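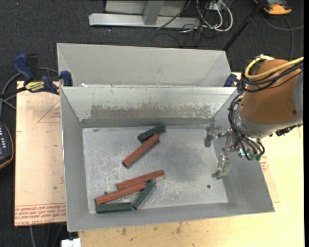 Lunes, agosto. Taller de la emisora, mañana y parte de la tarde.

Sigo con el asunto del Kakasen. Resumen para quien no haya leído las páginas anteriores: Rizal Tuhumury trajo un procesador de emisión en préstamo para las sesiones en directo y desde entonces media casa dice que las bandas «suenan más abiertas». No me lo creo. Lo que oigo yo es que suenan más fuerte, y mientras no igualemos niveles cualquier opinión vale lo mismo que la mía antes del café.

Material de prueba: la sesión de Inuvska en el estudio Flores, pistas sin procesar, tal como quedaron en el multipista. Elegí esa porque tiene de todo lo que nos da problemas: voz muy pegada al micro, batería en una sala demasiado pequeña, un acordeón que se mete en todas partes y una canción que empieza casi en silencio. También porque la mezcla la hice yo y sé dónde están los defectos. Quien repita esto con otra sesión que anote cuál.

Preparación. Saqué 8 fragmentos, cada uno en dos versiones: cadena de siempre y cadena con el Kakasen, preset «Live» sin tocar. Igualé la sonoridad integrada de cada pareja. Aquí apareció lo primero que me escama: con el preset de fábrica la versión procesada salía claramente más alta en todos los fragmentos, sin excepción. O sea que la demo que nos hicieron en control, conmutando con el botón de bypass, no demostró nada. El bypass no compensa ganancia. Busqué la opción en el menú y en el manual y no está, o yo no la encuentro. Rizal dice que en otra versión del firmware sí. Pendiente de que me la enseñe.

Los nombres de archivo los puso Veronika Sárközi y la clave se la guardó ella en un sobre, que me parece bien porque si la tengo yo la miro. Reproducción desde el ordenador pequeño del taller, no desde control, para que nadie viera los medidores. Monitores Grestach, los viejos. El izquierdo sigue con el ruidito del tweeter cuando se calienta; hoy no lo hizo, o no lo oí.

Oyentes: 6. Zodwa Khumalo, Zsolt Pálfi, Selamawit Gidey, Rizal, y los dos técnicos de fin de semana, que se prestaron a venir. Veronika no cuenta porque sabía la clave y yo no cuento porque sabía demasiado. Les pedí preferencia por pareja y una frase explicando por qué. Se admitía «me da igual». A Rizal le molestó que se admitiera; dijo que la gente se refugia ahí. Puede ser, pero si de verdad te da igual prefiero saberlo.

Resultados, copiados del cuaderno de mano:

Fragmento de voz sola: empate.
Entrada casi en silencio: mayoría para la cadena de siempre. Selamawit escribió «en la otra respira la habitación». Es el compresor subiendo el fondo, se oye perfectamente cuando uno ya lo sabe, y ella no lo sabía.
Estribillo con todo: mayoría para el Kakasen. Zsolt escribió «más ordenado». No sé qué significa ordenado, se lo pregunté y tampoco me lo supo decir, pero votó lo mismo las dos veces que le puse la pareja, así que algo oye.
Acordeón y voz: casi todos «me da igual».
Solo de batería: partido por la mitad, con frases contradictorias para la misma versión. Zodwa dice que la caja pierde pegada, un técnico dice que la gana. La misma versión. Lo apunto porque esto es lo que pasa siempre y luego se olvida al escribir el correo a dirección.
Los demás: sin preferencia clara.

Lectura mía, sin estadística porque con tan poca gente no da para ninguna: en pasajes densos puede que aporte algo, en pasajes flojos estorba, y en el resto no se distingue. Eso no es «suena más abierto». Tampoco es «no sirve para nada», y lo dejo escrito porque Rizal va a decir que venía con la sentencia hecha. Un poco venía, sí.

Comentario de Rizal, que le prometí incluir: opina que la prueba está mal planteada porque el preset de fábrica no es el que usaríamos, y que en la radio la gente escucha en el coche y en la cocina, no sentada en un taller con cara de examen. Lo del coche lo acepto. Lo del preset lo acepto a medias: si el argumento de venta era que funciona nada más enchufarlo, entonces se prueba nada más enchufarlo.

Segundo asunto, el zumbido.

En el archivo de la sesión de Inuvska hay zumbido a 60 Hz en el canal del bajo y, más bajo, en el del teclado. Está en el multipista, así que viene de antes de cualquier procesado. Con la cadena de siempre pasa desapercibido y con el Kakasen se oye entre canciones, cuando el bajista no toca y el expansor no llega a cerrar. Ya teníamos quejas de oyentes sobre «un motor de fondo» y las habíamos atribuido al aire acondicionado. Pues el aire acondicionado no estaba encendido durante la sesión, según la hoja.

Comprobado hoy en Flores:
Caja de inyección del bajo, cambiada por la de repuesto. Sigue.
Levantar masa en la caja. Baja mucho, no desaparece.
Cable de la manguera, canal 9. Con el canal de al lado, limpio. Vuelvo al 9, zumbido. Muevo el conector del lado de la caja de escenario y cambia el tono.
Abierta la caja de escenario: la malla del 9 está sujeta por dos hilos. Soldadura fría o tirón, no lo sé. Hay restos de una reparación antigua, con funda termorretráctil, que no figura en este cuaderno. Pido por enésima vez que se apunten las reparaciones, también las de cinco minutos antes de entrar en antena. Sobre todo esas.

Resoldado y probado con el generador: limpio. Con un bajo de verdad no lo he podido probar. No lo doy por cerrado.

Lo del teclado lo dejo abierto. Zsolt sostiene que es la fuente de alimentación que trajo el grupo y que por tanto no es problema nuestro. Muy cómodo. Sin el teclado delante no hay manera de saberlo, y la misma explicación la dimos con el bajo hasta esta mañana.

Tercero, la encuesta de oyentes.

Selamawit me pasó los mensajes que llegaron durante la emisión de la sesión, porque en la reunión se citaron como prueba de que «el público lo nota». Los he leído todos. La mayoría pregunta cuándo toca el grupo en la ciudad y si sorteamos entradas. Varios felicitan a la presentadora. Los que mencionan el sonido dicen «qué bien suena», frase que aparece también en los mensajes de la sesión anterior, emitida con la cadena de siempre. Una oyente dice que se oía bajo, y eso fue precisamente con el procesador puesto, con lo que supongo que tenía la radio baja.

De ahí no se saca nada. No me opongo a comprar el aparato si lo queremos comprar, me opongo a que en la memoria ponga «avalado por la audiencia».

Zodwa propone emitir la próxima sesión mitad y mitad sin avisar. Me gusta como idea y me da miedo como práctica: si cambia el nivel entre una mitad y la otra volvemos al principio, y además el transmisor tiene su propio limitador, que mete mano en todo y que hoy he dejado fuera de la prueba. Esto último es un agujero serio. Lo que comparamos en el taller no es lo que sale por la antena. Puede que después del limitador las dos versiones se parezcan todavía más, o que el Kakasen le llegue ya tan comprimido que el limitador deje de trabajar y sea mejor para todos. No tengo ni idea y hay que medirlo.

Pendiente:

Grabar el retorno de antena con el receptor del pasillo, mismos fragmentos, y repetir la escucha con los mismos oyentes. Avisar a Veronika para que cambie la clave.
Que Rizal prepare su preset y lo congele. Si lo retoca después de oír los resultados, se empieza otra vez.
Escucha en coche. El de Zsolt tiene un altavoz roto, buscar otro.
Probar el canal 9 con instrumento y dejarlo marcado con cinta hasta entonces. La cinta está puesta. Que no la quite nadie.
Preguntar al teclista de Inuvska qué fuente usa.
Revisar los canales vecinos de la caja de escenario, ya que está abierta. Hoy solo he mirado por encima y las soldaduras no me gustan.
Escribir al distribuidor por lo de la compensación en bypass. Pregunta concreta, en una línea, que si no mandan el folleto.

Añadido a las 6 de la tarde: Veronika abrió el sobre delante de todos para repasar la clave. Había un par de archivos cruzados en la hoja que pasé a limpio, la de la batería. Como estaba partida por la mitad, el resultado no cambia, pero las frases de Zodwa y del técnico hay que leerlas al revés. Corregido en la hoja, aquí lo dejo como estaba con esta nota. Error mío al copiar.

Añadido después: Rizal encontró la opción de compensar ganancia. Está en el menú de servicio, detrás de una contraseña que venía en una pegatina debajo del aparato. Retiro lo de que no existe. La he activado, he conmutado un rato con el estribillo y sigo sin saber cuál me gusta más. Queda activada para la próxima escucha.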